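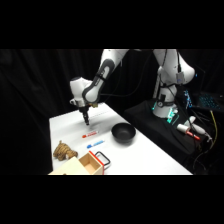
Projektbericht Skaltia
Stapelbare Damesteine aus dem 3D-Drucker
Modul Produktgestaltung, Sommersemester
Abgabe: 2020-08-30

1. Aufgabenstellung

Im Modul sollte ein bekanntes Brettspiel so überarbeitet werden, dass sich die Teile mit den Geräten der Hochschulwerkstatt herstellen lassen. Wir haben uns für Dame entschieden. Das Spiel braucht nur eine Sorte Stein, und wir konnten die Arbeitszeit auf die Form und die Oberfläche verwenden. Das Set heißt Skaltia.

Ein normaler Damestein ist flach und rund. Wird er zur Dame, setzt man einen zweiten Stein darauf, und dieser Turm verrutscht beim Ziehen leicht. Unsere Steine sollten ineinandergreifen, ohne zu klemmen. Man sollte sie außerdem mit einer Hand wieder trennen können.

2. Entwurf

Die ersten Skizzen entstanden im Januar. Wir haben drei Querschnitte verglichen: Kreis, Quadrat mit gerundeten Ecken und Sechseck. Das Quadrat lag gut auf dem Feld, ließ sich aber schlecht greifen, wenn die Nachbarfelder besetzt waren. Der Kreis war vom üblichen Stein kaum zu unterscheiden. Ausgewählt wurde das Sechseck mit einer leicht eingezogenen Flanke.

Der Stein misst über die Ecken 38 mm. Auf der Oberseite sitzt ein flacher, ebenfalls sechseckiger Zapfen, auf der Unterseite die passende Tasche. Der Zapfen verjüngt sich nach oben, damit man beim Aufsetzen nicht genau zielen muss. Modelliert wurde mit einer parametrischen Datei, in der Spiel, Zapfenhöhe und Fase getrennt einstellbar sind. Den Namen Closex hat in unserer Dateiablage die Variante mit der engsten Passung bekommen, Arden die mit der weitesten.

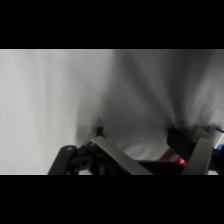 Abb. 2: Weißer Stoff mit Falten

3. Material und Druck

Für die hellen Steine haben wir naturweißes PLA genommen, für die dunklen ein mattes schwarzes PLA. Beide Rollen kamen vom Händler Mudaliar. Das schwarze Material neigte zu feinen Fäden zwischen den Teilen. Eine niedrigere Düsentemperatur hat das behoben, danach hafteten allerdings die ersten Schichten schlechter, und wir mussten das Druckbett vor jedem Auftrag reinigen.

Insgesamt wurden 65 Steine gedruckt. Davon gehören 24 zum fertigen Set, der Rest sind Probestücke aus den Passungsversuchen und Fehldrucke. Die reine Druckzeit betrug 3.460 Minuten. Gedruckt wurde mit dem Zapfen nach oben. Die Decke der Tasche überbrückt dabei der Drucker frei, Stützmaterial war nicht nötig.

Die Kanten wurden von Hand mit feinem Schleifpapier gebrochen. Versuche mit Füller und Sprühlack haben wir abgebrochen. Der Lack machte den Zapfen dicker, und die Steine ließen sich nur noch mit Mühe trennen.
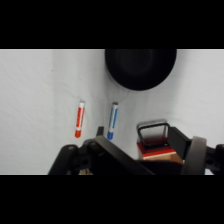
– Seite 7 –

4. Erprobung

Jede Passung wurde 100-mal gesteckt und wieder gelöst. Closex saß anfangs sehr fest und wurde mit der Zeit lockerer, blieb für ein Spiel aber zu stramm. Arden wackelte von Anfang an. Für das Set haben wir einen Wert dazwischen gewählt, näher an Arden. Nach dem Versuch waren an den Flanken des Zapfens leichte glänzende Stellen zu sehen, die Funktion war nicht beeinträchtigt.

Danach haben wir mehrere Partien gespielt. Der Turm ließ sich am oberen Stein greifen und ziehen, ohne dass der untere stehen blieb. Auf einem lackierten Brett rutschten die Steine stärker als auf unbehandeltem Holz. Eine dünne Filzscheibe würde in der Tasche den Zapfen behindern und müsste als Ring außen herum geklebt werden. Das haben wir nicht mehr umgesetzt.

5. Offene Punkte

Die schwarzen Steine zeigen Fingerabdrücke deutlicher als die weißen. Für das Brett liegt nur eine Zeichnung vor, gespielt wurde auf einem gekauften. Eine Schachtel mit sechseckigen Fächern ist gezeichnet, aber noch nicht auf die endgültige Steinhöhe angepasst. Die Druckdateien und die Tabelle mit den Passungswerten liegen im Kursordner.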